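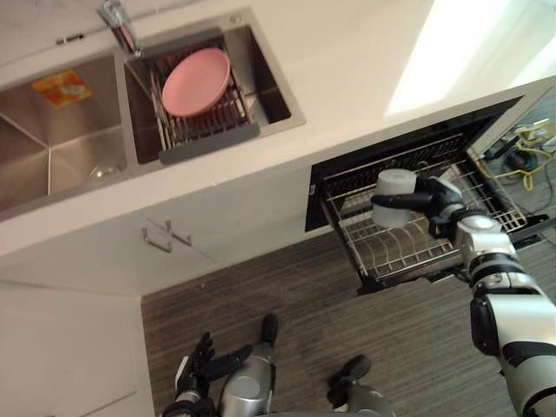
The planner, Lahtinen wrote, had no business choosing the rack before the grasp.

The Statadik office recorded his objection and left build 872 in service. It replanned every 20 steps - a figure fixed in December.

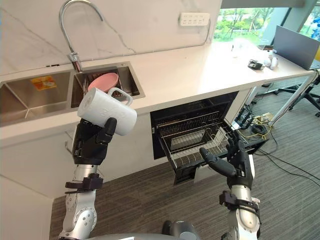

At step 400 the left arm's controller asked, for the third time, for permission to wait. The log had no field for such a request. 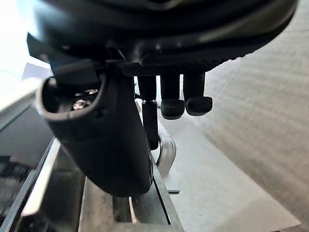 Wrist view, build 872.

Lahtinen added the field himself. 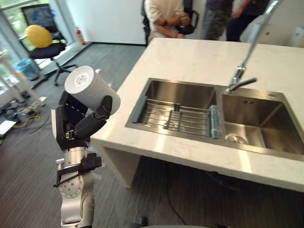 II. The Reply

Permission was granted at noon. The controller thanked him and waited.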